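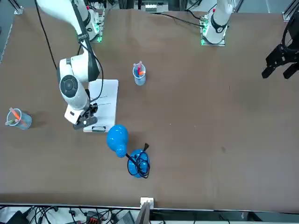 Start with the fee letter, since it is what most people in the room will have had in the mail. Prosero sent it to 2644 account holders in March. It was two pages, and the new advisory fee was in the second paragraph of page two. Ask for a show of hands: who read as far as page two? Then make the point about how people sign things. Put a form on a white clipboard like the one on the table and most of us look for the signature line at the bottom and skip what is over it. Online it is a checkbox, and the habit is the same.

Slide 2. What the fee is for
Keep this short. An advisory fee pays for someone to choose and watch your investments. It is separate from the fund expense, which the fund takes out before you ever see your return. Many clients think they pay one or the other. Most pay both. Say it twice if the room looks puzzled.

Slide 3. The Hollis example
Walk through the numbers slowly. A couple has a retirement account at Hollis. The quarterly statement shows an advisory charge of $453. Nothing on that page shows the fund expenses. To find those you have to open the prospectus for each fund, and this account holds 7 funds. Pause here. Someone will ask whether the firm has to add it up for you. Answer: ask for it in writing, and keep the reply.

If asked about my own accounts, say I hold two funds at Hollis and pay the same rates as everyone else. Do not get drawn into whether they are a good firm.

Slide 4. Reading a statement
Hand out the sample statement before this slide goes up, or people will squint at the screen. Give them five minutes to mark every line where money leaves the account. Different colors help, one for advisory charges, one for fund costs, one for trading and wire charges. Plain pen is fine too.

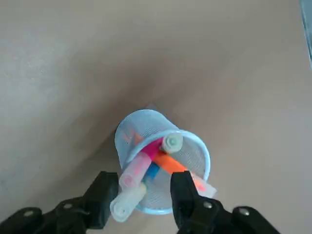 The three places to look are the activity page, the footnotes and the year-end summary. Begin with the activity page. Advisory charges are usually there under a name such as "program fee" or "management fee," and they may come out on a different day from the one you expect. Take a highlighter from the blue mesh cup and mark the date as well as the amount. Then check the balance on that date, because the fee is figured on the balance and a large deposit just before can push it up.

Footnotes next. Read the Culeck one aloud. It says that cash held in the account counts toward the balance the fee is charged on. Plenty of people keep a year of living costs in cash and pay an advisory fee on it. Ask whether cash can be left out. At Culeck it can, but there is a form.

Slide 5. Moving an account
Jutel charges a closing fee and so do many others. The slide says $75, which was the old figure. Check the current schedule on the morning of the talk and correct it by hand if needed. Tell people to ask the new firm if it will cover the cost. Also mention that some funds cannot be moved and must be sold first, which may mean tax in a regular account. Leave the tax details to the second session.

Slide 6. Questions to ask
Read these straight off the slide.
What did I pay you last year, in dollars?
What did the funds cost me on top of that?
Are you paid by anyone else for putting me in them?
What would I pay if I left?

Timing
The full talk runs about 47 minutes without questions. If we start late, drop slide 5 and point to the handout. Collect the sample statements at the door, as we need them for the afternoon group.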